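Ovelico Tabletop Sorting Set
Version 4, updated March 9, 2018

Ovelico is the demonstration set behind the Chacko method, which learns to clear a table by studying people who would prefer to be doing something else. You get 700 two-handed recordings, all made with hand-held grippers on household clutter: walnuts, clips, knobs, cables.
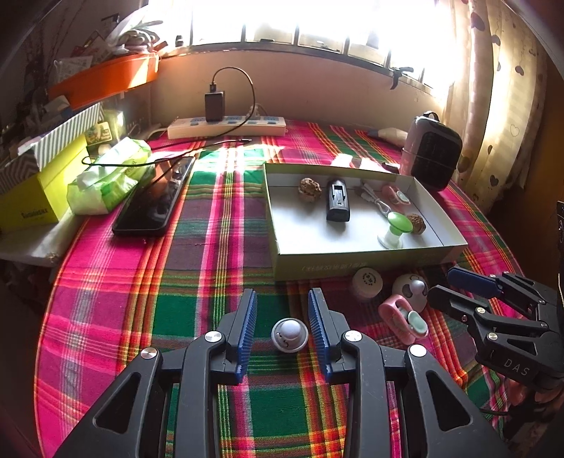 Chacko trains on both hands together. Our earlier baseline, Candelen, treated each hand as a separate career, and its hands met in the middle a lot. On 161 held-out trials, Chacko had 35 collisions. Candelen's total is in the report, in a small font.

Cables remain the weak spot. A walnut stays a walnut when you squeeze it - a cable has opinions.
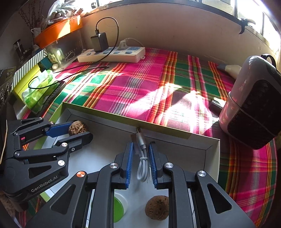
Scores are given per object type, so you can skip straight to the bad ones. The license covers research and teaching. Grippers, table and snacks not included.

Requires: Barnen loader, patience
Ships as: download only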